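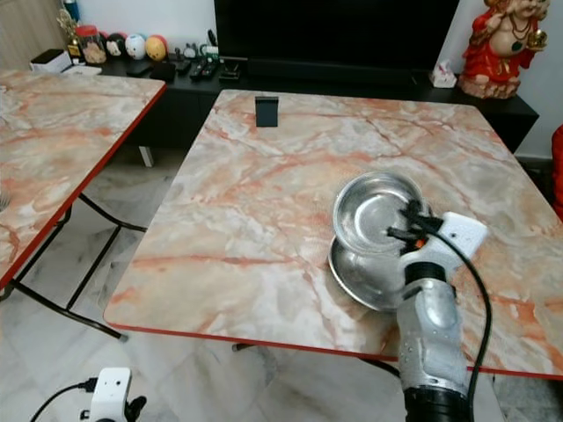 Figure 3. Bowl-and-plate task, seen from the head camera. The gripper holds the bowl by its rim, tilted over the plate.

4.2 Tableware task

The second student project used two steel dishes, a small bowl and a larger, shallow plate. The operator picks up the bowl by the rim, moves it clear of the plate and sets it down on the table. We chose these dishes after the June pilot, in which the plastic cups of the first project had proved too easy for most teams. Polished steel reflects the room and the table top, and a thin rim leaves the fingers little to hold (Figure 3).

Students worked in pairs. One drove the arms and the other started and stopped each recording and wrote down the outcome. Pairs switched roles after every block of trials. Sessions were held in ordinary furnished rooms, and students were told to leave shelves and cabinets as they found them. The only fixed rule was that the plate had to lie flat within reach of the right arm.

The class recorded 2376 trials over the term. Of these, 600 were of the tableware task, and 242 of those were marked as failed by the students themselves. Gion Egger reviewed all 600 a second time using the Wandton labeling tool and changed the mark in a small number of cases, mostly where the bowl had been released early but still came to rest upright.

Failures fell into two groups. In the larger one, the fingers closed on the rim at a poor angle and the bowl turned in the grip – students called this "rolling". In the other, the gripper touched the plate on the way down and pushed it out of place. The Ondus team cut down on rolling by lowering the closing speed, a change that the Osten team later adopted.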